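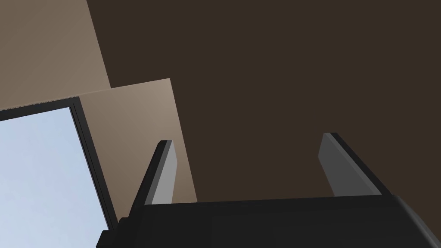

Speaker and interconnect tips for the listening room

Strip only as much insulation as the terminal needs. Excess bare wire at the back of an amplifier is the usual cause of a short between posts. Twist the strands clockwise, so that tightening the post draws them in.

Tighten binding posts by hand. Pliers crack the plastic collar and can turn the whole post in the chassis, which breaks the solder joint behind it. Recheck the posts after 2 weeks, as fresh copper settles under pressure.

Route speaker cable away from power cords. Where they have to cross, cross at a right angle. Parallel runs in the same channel pick up hum, mostly on the unshielded phono side.

Clean RCA plugs with isopropyl alcohol on a lint-free swab – power off, plugs out. Let them dry for 3 minutes before reconnecting. Contact sprays that leave an oily film attract dust and are best kept for worn volume controls.

Label both ends of every cable. Masking tape lifts near warm equipment; the Lorno wrap labels hold better and peel off clean.

Leave 2 inches of free space above any amplifier with top vents. Do not stack a disc player directly on it.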